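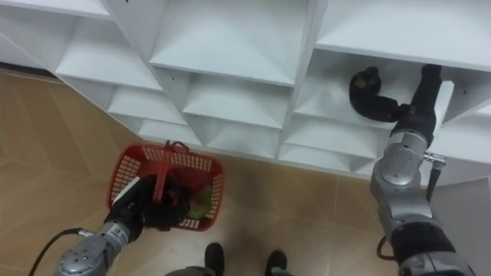
Ha-rang, I read the Goltia draft twice on the weekend and I still can't find who section 2 is written for. It says a two-armed unit working at shelves must "complete any hold before beginning the next". Fine for a single arm on a bench. With a basket hanging by its handle from the left gripper and the right one up in a shelf compartment with a curved black piece, the first hold has to carry on the whole time or the job doesn't exist. So under the wording as it stands, every two-handed pick is a breach. I doubt anyone meant that, but it's what the page says, and somebody's insurer will read it that way.

On Sun 14 April, Ha-rang Choo wrote:

> Hi all,
>
> Draft of the shelf handling rules is up for comment. It's mostly lifted from the Plirkard guide, with the Karnine wording for carried loads. I know some of you find it strict. My feeling is that a strict rule people follow beats a loose one they argue over.
>
> The main points:
>
> - one hold at a time, as above
> - carried baskets kept below the lowest shelf in use
> - no standing inside the reach of either arm during a pick
> - a log entry for every dropped item
>
> Would like to call this settled before the next release. Objections with reasons, please!
>
> Ha-rang

Objections with reasons, then.

**Baskets below the lowest shelf in use.** Whose lowest shelf? On a plain rack you can point at it. On a unit with angled compartments, the panels slope and the lower edges don't line up, so two people will measure from two different spots and both will be right. Give us a height from the floor, or say "below the compartment being reached into" and leave it there. I'd take either.

**No standing inside the reach.** I agree with the aim. But "reach" isn't defined anywhere. Is it how far the arm can go, or how far it goes on that pick? Mkhize trained their people on the first reading in January and then wrote their floor markings to the second. I've seen both documents. If a rule can produce that at one site, it'll produce worse across a dozen.

**A log entry for every drop.** We did this. We ended up with 1,087 entries, and most of them say "dropped" and not another word. What was held, by which gripper, from what height? The draft doesn't ask. I'd sooner have a short form that people fill in properly than a pile of one-word lines that lets a manager say the box was ticked. If the working group wants to show me something useful that came out of a log like that, I'll change my mind.

I'm also not sold on "strict beats loose". That depends on the strict rule being one that can be kept. When it can't, staff learn to skip it, and then they skip the one beside it that mattered. The Plirkard guide was written for single-arm cells behind a fence. Copying its sentences over doesn't bring its reasons along.

Suggested wording for section 2, and please pull it apart:

> A unit may maintain one hold while beginning another, provided the first load is supported securely and is not moved until the second hold is confirmed.

"Confirmed" needs work. I don't know yet whether we mean force, vision or a person saying so, and I don't think the group does either.

Happy to go through sections 2 and 3 on a call. Not happy to see this marked as agreed because the list was quiet for a few days.

Keabetswe Mtshali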